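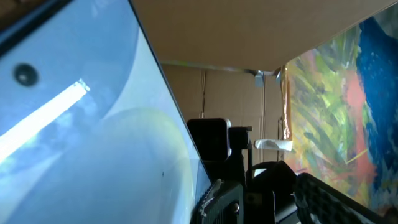 Thoroddsen Shared Workroom, Zisville
Minutes of the members' meeting, Tue 11 October

Present: Elínborg Sveinbjörnsson (chair), Ingvar Lykkegaard, Lucía Barroso, Gwion Gronow (minutes). Ívar Sveinbjörnsson sent apologies and a list of complaints, which was read in part.

1. Minutes of the August meeting
Approved. Ingvar wished it noted that he had not "stormed out" over the kettle. Noted.

2. The painting
Lucía asked that the big abstract stay up. Ingvar finds the pink band going through all that lime green hard to face before lunch. Elínborg said the blue end was restful and he could look at that. It stays, 3 to 1.

3. Cardboard
Ingvar wants it gone by the end of the month. Lucía says it is useful. Asked for what, she said she would come back to us.

4. Floor and chairs
The thin black cables between the wooden chairs were discussed for longer than anyone had planned. Gwion will price clips and a floor cover, limit 340. The light wood chairs are to be used for sitting and kept out of the walkway.

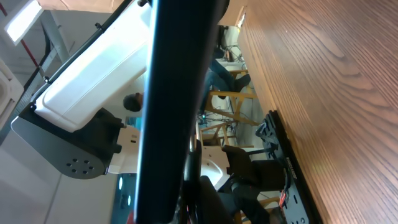
5. Wooden table
Lucía has a quote of 400 from Prultivach for oiling the top. Ingvar knows a man in Nirnitz who would do it for less, eventually. Deferred.

6. Phones and charging
Ívar's list, items 7 to 11, concerned chargers. Agreed that anyone charging a phone at the table keeps the cable on the tabletop and takes it home afterward. 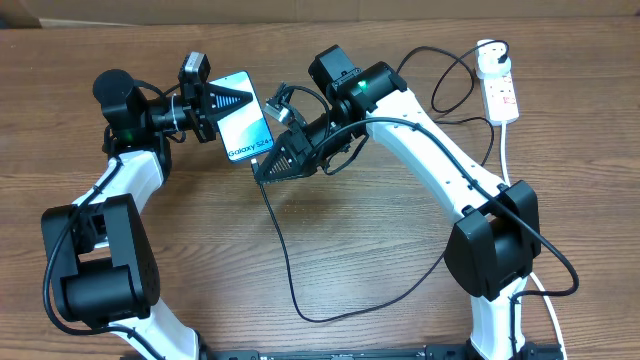 Elínborg added that a borrowed charger is still a borrowed charger after a week. Ingvar asked whether this was aimed at him. The chair moved to the next item.

7. Any other business
Kettle. Held over.

Next meeting to be set by email. Gwion to bring cookies, Ingvar having brought them last time.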